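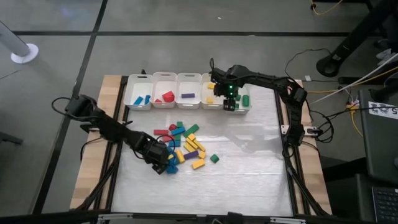

The fault at the Zerkwood lab began with a cable. The technician who runs the block-sorting station for Ersoy had logged 1594 picks that Sunday when the left arm stopped responding halfway down to the table. "It was reaching for two blue blocks and the wrist went limp," she said. The job is simple: two arms take wooden blocks from a pile and put them by color into five white bins.

She pressed the stop and waited for the right arm to park.

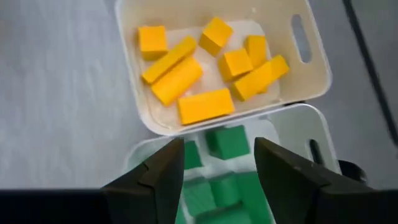 The log showed the left wrist motor dropping off the line 195 times before it quit for good. Each dropout was too short to raise an alarm. "The software just tried again," she said. "We had set it up to do that."

A connector inside the joint had worked loose. Sutitex, which supplies the cables, rates them for 2000 hours – these had done far less – but the loop at the wrist had been tied too tight.
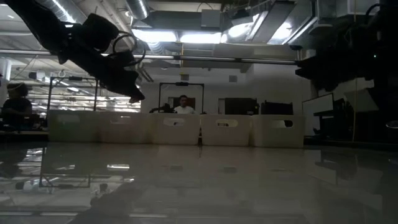
No one was hurt. The station now stops on the first dropout, and the ties are checked every 200 picks. "It slows us down and people complain," she said. A second set of cables goes to the Ralia site in February.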